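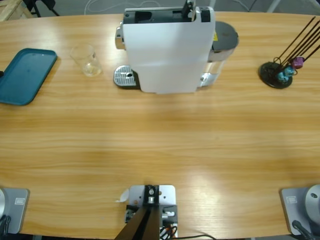
The coffee bench at Bomham, with capsules, cup and tray set out along the far side.

Progress report to the Kindholm fund, 11 May 2025

Hello all! I promised you an update before the end of term, so I'm getting it in while the club room is quiet. Short version: we're a bit behind on the software, a bit ahead on the bench, and the students are having a lovely time.

The task is the same one we put in the bid. Two arms, one capsule machine, and the students have to get from a capsule on the stand to a coffee in the cup on the tray. We started with the capsule pick because everyone wanted to (they're small and fiddly and the rods on the stand lean over at an angle, so of course they did). Our target for May was 50 practice runs of the pick alone and we got through those with time to spare, so the group has moved on to the lever. That one is slow going. The arm has to come at it from above and we keep changing our minds about which arm should do it!

Money next. We've spent £649 so far, mostly on bolts, cables, capsules and the replacement joint cover. The bracket between the arms was drilled in the Geston workshop, who didn't charge us, so I'd like to move that line over to travel for the Quintanilla meet if you're happy with it. Could you let me know?

We have nine students coming regularly, and two of them have taken over the logbook, so it's much tidier than when I was doing it. I'm still nagging everyone about the cabling along the front edge. It works, but I want it clipped down properly before the bench goes anywhere in a van.

Still to do: the lever, the cup placement, and a written risk check for hot water, as we've only done dry runs up to now and I don't want to rush that bit. I'll send the logbook pages over separately once they're scanned. If anyone from Kindholm fancies dropping in before Quintanilla, just email me and I'll find you a chair.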